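Can a machine do shop work yet? (flower sorting, laundry, dishes)
Reading time: 3 min

benchgrease
The question comes up every few months, so it may as well have its own thread. My sister-in-law runs a cut flower wholesaler called Istmont and wants to know if any of the sorting can be handed off. I fix conveyors for a living and I told her no. She told me to ask people who know more than I do. The job is simple to describe. Mixed stems get dumped on a table, and someone puts each kind in its own tray and throws the leaf trash in a bin.

Drustton_Dan
It depends what you mean by yet. Our group has been on flower sorting since February, so I can give you a picture of where it stands. Hydrangeas and roses, white trays, loose leaves left on the table.

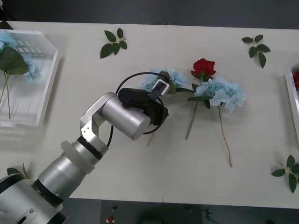

Gripper on a hydrangea, rose still to go.

The pick I'm happy with. The crossing stems are what cost us. If a rose is lying up against a hydrangea, the arm can take hold of one and drag the other along with it. On our last full run we did 100 stems and 21 needed a second try. Another 3 had to be moved by hand.

pallet_jack_88
So one in five needs a second try. A kid on a summer job does better than that on the first morning.

Drustton_Dan
Yes, and I didn't say otherwise. A year ago it was closer to half.

benchgrease
What about bruising? In that picture it's got hold of it right up in the petals and leaves. She would send that back. Hydrangeas mark if you look at them wrong.

Drustton_Dan
Fair. It should be taking the stem lower down. It goes for the thickest part it can find, and on a hydrangea that's the head. We're working on where it grabs. I don't have numbers on bruising yet and won't guess.

osman_rd_laundry
I run a laundromat on Osman Road and I had a sales rep in from Ferkthorpe with a folding machine. It folds towels. It does not fold fitted sheets, kids' clothes, or anything inside out, and somebody has to clip every towel in by the corners. My wash and fold person was faster over a full load. I'd put flowers in the same group as laundry. Soft, tangled, no two alike.

pallet_jack_88
Agree. Boxes are solved, more or less. Anything floppy is ten years out.

tworinsecycles
I don't agree with ten years. Dishes were supposed to be impossible too and there are places loading racks by machine now. Plates only, not the pans, but it's a start. You pick the part of the job that is regular and leave the rest to people.

Drustton_Dan
That's closer to how I see it. Roses are the regular part for us. Stiff stem, small head, and they mostly lie straight.

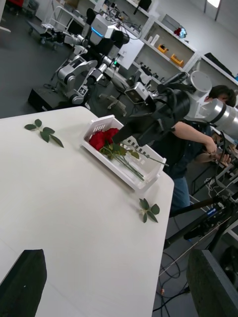 The roses take roughly half the time per stem that the hydrangeas do, and I would start a real shop on those alone. Getting them into the basket is fine. Getting them in neatly is another matter. You can see the blooms are all down at one end, which a florist would want, but the stems run across at a slant and the tips stick out past the rim. A person would square those up without thinking about it. The two leaf sprigs on the table are the same story. We haven't taught it to clear trash, so that stays a hand job for now.

benchgrease
Stems past the rim would be a problem for her. The baskets stack. Could you just use a longer basket?

Drustton_Dan
You could. It's cheaper than more software.

pallet_jack_88
Then you've changed the job to suit the machine.

tworinsecycles
Everybody does that. Dishwashers need racks. You didn't complain about the racks.

pallet_jack_88
I did when I had to load them.

osman_rd_laundry
What does it do per hour? That's the only number I ever get asked about by my accountant.

Drustton_Dan
Slow. On the mixed table it took 18 minutes to get through a batch one of us cleared in well under five. It can keep going past closing time, but someone has to be close by in case it gets stuck, so I don't count that as a saving.

benchgrease
OK. I'm going to tell her not this season, maybe roses only later on, and to ask about longer baskets. She has a slow week coming up and may want to send a few boxes of seconds over for you to try. Would that be any use?

Drustton_Dan
Yes, please. Spray roses too if she has them. We've only done single heads. I'll message you the address.

Contact | Copyright Bench & Floor Forum | Back to top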